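Sala de prensa > Notas > Textil y hogar

Inicio Quiénes somos Talleres Prensa Contacto

NOTA DE PRENSA

La Semana del Tejido Reparado vuelve en agosto a la antigua hilatura Moreira con 73 talleres abiertos a todo el mundo

Remendar, teñir, zurcir, alargar la vida de una sábana o de un jersey heredado: de eso va la nueva edición de la Semana del Tejido Reparado, que la asociación Undum organiza en las naves de la antigua hilatura Moreira. Las inscripciones ya están abiertas y la respuesta de estos primeros días nos tiene entusiasmados.

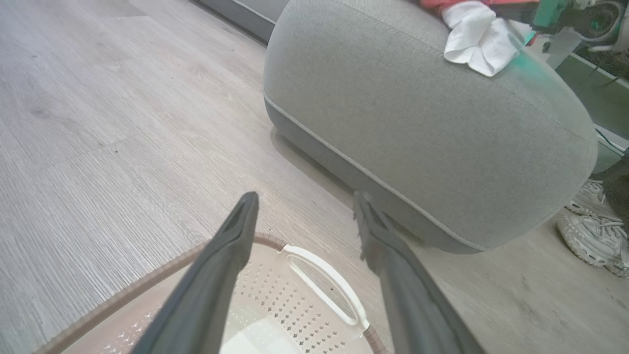
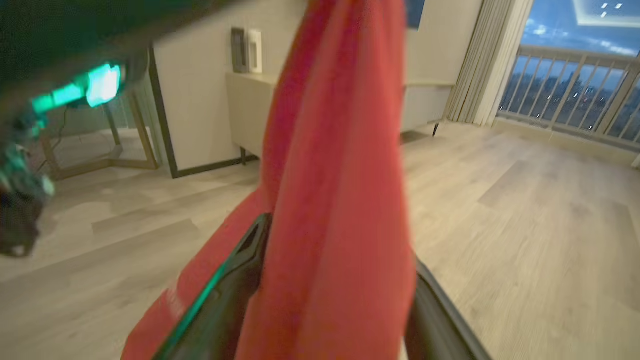 Un cesto de la ropa blanco y calado y una tela roja. Imágenes: Undum.

El programa reúne 73 talleres repartidos en las dos plantas del edificio. Los hay para quien no ha enhebrado una aguja en su vida y también para gente que lleva décadas cosiendo y quiere aprender el zurcido invisible con lupa, una técnica lenta y preciosa que se ha ido perdiendo en la comarca. El año pasado participaron 734 personas y hubo que cerrar la lista de espera del taller de toallas y rizo, así que esta vez se repite mañana y tarde.

Poonam Kushwaha, directora de la Semana, lo cuenta con ganas: «Hay quien llega con una bolsa de trapos que iba a tirar y se marcha hablando de hilos, de puntadas, de lo que va a hacer con las cortinas de su madre. Esa conversación en la puerta, a la salida, es lo que más me gusta de todo esto».

Una de las novedades es el espacio Himent, dedicado por completo al cuidado de la ropa en casa. Girish Rana, tintorero, dará allí cuatro sesiones sobre manchas difíciles, temperaturas de lavado y colores que destiñen – el rojo tiene sesión propia, y con razón. Quien quiera puede llevar una prenda con problemas y consultarle directamente.

En la planta alta se instalará la exposición «Nitton», un recorrido por 70 muestrarios de telas que la hilatura utilizó con sus clientes. Se guardaban en cajas de madera, algunos con anotaciones a lápiz en los márgenes: precios, nombres de compradores, una receta de sopa. Yabsira Teshome ha pasado el invierno ordenándolos y ha preparado visitas comentadas a las 12:00 y a las 18:30. La de la tarde se hace con las contraventanas abiertas, y con esa luz los tintes de añil se ven de maravilla.

También regresa el mercadillo de retales, que ocupará el patio desde las 9:00. Todo se vende al peso y lo recaudado se destina a las becas de costura de Undum, que este curso han permitido a Parveen Butt y a otras alumnas completar su formación en patronaje. Parveen estrena además taller propio, «Bolsillos que no se rompen», y ya quedan pocas plazas.

Las escuelas tienen su hueco por las mañanas. Se han reservado 700 entradas gratuitas para grupos, con telares de cartón, juegos de botones y un rincón de lectura. Los centros interesados deben escribir a la organización indicando la edad del alumnado y si necesitan acceso por la rampa de la calle trasera.

La inscripción es individual y se puede elegir más de un taller. El material básico está incluido; las tijeras de tela, mejor traerlas de casa, con el nombre puesto.

Contacto para medios: Sarita Prajapati, comunicación de Undum. Se pueden solicitar entrevistas y visitas previas al montaje.

Comentarios (4)

Marisa T.
El año pasado hice el de rizo y he salvado todas las toallas de la playa. ¿El de la mañana es igual que el de la tarde?

Undum
Hola, Marisa: sí, mismo contenido, cambia la profesora. ¡Nos vemos allí!

joaquin_r
¿Se puede entrar a la exposición sin apuntarse a ningún taller? Mi abuela trabajó en Moreira y le haría ilusión ver los muestrarios.

Lola
Por favor, poned más sillas en el patio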